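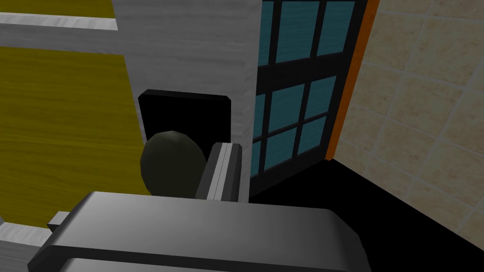

シミュレーションでのデモ収集メモ 1/22

キッチン環境でのデモ収集を10月から担当している。作業中に気づいたことを順番に投稿していく。自分用の記録を兼ねているので、細かい話が多い。画像は手首カメラの視点。オリーブ色の球が指のすぐ左にある。

2/22
環境はAltettiというプロジェクト名で社内では呼んでいる。キッチンの部屋をシミュレータ上に並べて、人間が遠隔操作でアームを動かし、その軌道を模倣学習用のデータとして保存する。実機は使わない。

3/22
今期の目標は成功エピソード1,539本。中途半端な数字なのは、タスクごとの必要本数を足していったらこうなったため。丸めようという話も出たが、そのままになった。

4/22
操作側は二人体制。自分とCarmela Vitaleさん。チェックはItalo Montiさん。Montiさんは全エピソードを倍速で見て、通すか戻すかを決める。戻ってきたものには一行コメントが付く。「把持前に迷いすぎ」が一番多い。

5/22
手首カメラの話。グリッパの本体が画面の下側を大きく占めるので、対象物の下の部分はよく隠れる。最初は邪魔だと思ってカメラ位置をずらす案を出したが、却下された。学習済みのモデルと視点をそろえる必要があるとのこと。

6/22
慣れると、本体の縁は距離の目安になる。物の下側が縁に隠れ始めたら減速する、と自分の中で決めている。数値の表示は見ない。見ながらやると手が止まり、その停止がデータに残る。

7/22
停止の扱いは最後まで意見が割れた。人間が考えている間、アームは動かない。これをそのまま学習させると、モデルも同じような場所で止まる。Vitaleさんは「後処理で切ればいい」派、自分は「そもそも止まらないように録る」派。

8/22
今のところ両方やっている。録る前に一度、頭の中で動作を最後まで通す。それでも止まった分は、Vekovという社内の整形スクリプトで削る。削りすぎると動きが飛んで見えるので、しきい値は控えめ。

9/22
内装について。環境を読み込むたびに、扉や壁の見た目が変わる。今回の画像だとマスタード色の木目のパネル、白い木目のパネル、ベージュのタイル壁、黒い枠の窓。色の組み合わせとしては落ち着かないが、学習にはこのくらいばらけていたほうがいいらしい。

10/22
困るのは、物と背景の色が近いとき。暗い色の物が黒い面の前に来ると、輪郭が取りにくい。画像の球も後ろが黒い四角いくぼみになっている。球のほうにハイライトがあるので、それを頼りに形を見る。

11/22
見えにくいからといって、そういう配置を捨てないこと。これはNives Lombardiさんから最初に言われた。操作する人が見やすい配置だけを選んで録ると、モデルは見やすい配置でしか動かなくなる。読み込み直しのボタンは便利なので、つい押したくなる。

12/22
そこで、読み込み直しの回数を記録するようにした。理由欄は必須。「物が床を突き抜けた」は可、「やりにくそう」は不可。導入した週は理由欄に「なんとなく」と書いて二回怒られた。

13/22
球状の物の話をもう少し。丸いものは指の当て方が悪いと逃げる。中心より上をつまむと下に、下をつまむと上に抜ける。手首カメラだけで高さを合わせるのは難しいので、横からの固定カメラを併用している。

14/22
物のモデルは面の数が少なめで、近くで見ると球も少し角ばっている。衝突判定用の形状は見た目とはまた別に持っているので、見た目で触れていても判定上は触れていない、ということが起きる。逆もある。ここは経験で覚えるしかなかった。

15/22
失敗エピソードも保存している。これは自分から頼んだ。一度つかみ損ねて、戻って、つかみ直す流れには価値があると思う。ただし成功の本数には数えない。別のフォルダに分けて、今200本たまっている。

16/22
失敗データの使い道はまだ決まっていない。Snežana Nikolovskiさんが、つかみ直しの部分だけ切り出して混ぜる実験をしている。比較用のモデルを学習中で、結果はまだ。出たら続きを書く。

17/22
ラベル付けについて。各エピソードに指示文を付ける。「ボウルを棚に入れる」のような短い文。同じタスクに同じ文ばかり付けると言い回しに弱くなるので、一つのタスクにつき複数の書き方を用意する。考えるのは操作した人。

18/22
言い換えを何通りも考えるのは思ったより疲れる。「入れる」「しまう」「収める」「置いておく」。「置いておく」はMontiさんに戻された。棚の中か上か分からないから、というコメント。そのとおりなので直した。

19/22
操作時間の上限は一回300秒にしている。超えたら自動で打ち切り、失敗扱い。最初は上限がなく、意地になって長い軌道を録ってしまうことがあった。長いエピソードは後で見るほうもつらい。

20/22
入力機器は手持ちのコントローラ。Galliという名前の自作ドライバで動かしている。手首の回転だけ感度を下げてある。元の設定だと、指を閉じるボタンを押した拍子に手首が少し回り、把持の直前に揺れた軌道が残っていた。

21/22
この揺れに気づいたのはLiam Goodallさん。学習したモデルを動かしたら、つかむ直前に必ず手首をひねる癖がついていた。データを見返すと、自分の録った分だけが全部そうなっていた。該当分は録り直し。午後がまるごと消えた。

22/22
来月からEdavsideという別の環境セットに移る。部屋の間取りが増えて、引き出しのタスクも入るそうだ。それまでに今の分を録り終えたい。質問があれば返信にどうぞ。機材の設定値は聞かれれば出せるが、環境のファイル自体は配れない。

追記
質問が来たので一つだけ。一日に何本録れるかはタスクによる。物を一つ移すだけなら早いし、扉の開閉が入ると一気に落ちる。扉は縁に指をかけるところで失敗することが多く、今でも得意ではない。休憩は決まった時刻に取るようにした。疲れてくると軌道が雑になるのが、後から再生するとよく分かる。

追記2
コントローラの持ち方についても聞かれた。肘は机に置いている。浮かせたほうが大きく動かせるが、細かい位置合わせのときに手が震える。Vitaleさんは立って操作していて、肘はどこにも置いていない。二人の軌道を並べると速さの出方がかなり違う。そろえる予定は今のところない。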